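Paper Records: New Retention Schedule Takes Effect in July

Last updated: July
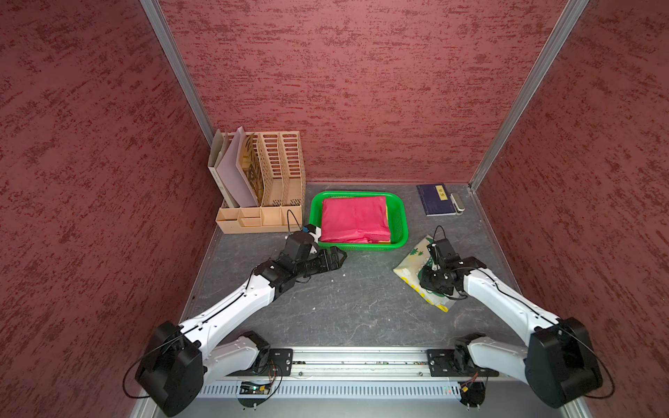

The Office of Records and Information at Ellis has completed its review of the paper retention schedule. The revised schedule applies to all departments, including the Catska branch office, and replaces the version that has been in use since the move from the old building. Department heads have received the full text. The main changes are set out in this item for the benefit of all staff.

Routine correspondence will now be kept for 3 years from the end of the calendar year in which it was sent or received. Under the previous schedule the period was 5 years. Signed contracts, leases and service agreements will continue to be kept for 7 years after they expire. Personnel files are not affected by this revision and remain under the rules issued by Human Resources.

The review found that many departments were holding second and third copies of the same papers. Copies made for meetings, travel or personal reference are not official records and do not need to be kept once they are no longer in use. Only the department that issued a document is required to hold the signed original. Staff who are unsure which department issued a document should check the reference code in the upper corner of the first page, or consult the index in Lirik.

Papers that concern an open audit, an insurance claim or a legal matter must not be destroyed, whatever their age. A hold notice will be sent to the departments concerned, and the hold stays in place until it is lifted in writing. A telephone call or a verbal assurance is not sufficient.

Transfers to off-site storage will continue to be handled by Omenia. At the close of the review, 687 boxes were held at the storage site, many of them without a destruction date. Boxes sent from now on must carry a completed label on the short side showing the department, the record series, the range of years and the date on which the contents may be destroyed. Boxes without a label will be returned to the sender. Hanging folders and ring binders should be removed before packing - they take up a good deal of room and tend to split the boxes when stacked.

Collection takes place every Wednesday at 10 a.m. from the ground floor loading area. Requests should be entered in Lirik by noon on the preceding working day. Departments at Catska should continue to use the weekly courier and need not make a separate request.

Confidential papers are to be placed in the locked bins on each floor. They should not be left beside a bin that is full. Please call the front desk and a replacement will be brought up.

Angharad Skyrme, Records Manager, will hold two short briefings on the new schedule for staff who handle files as part of their regular duties. Attendance is expected of at least one person from each department. Times and rooms will be sent to department heads, who are asked to return the name of their representative by the end of the month. Written questions may be sent to the Records Office through the internal mail.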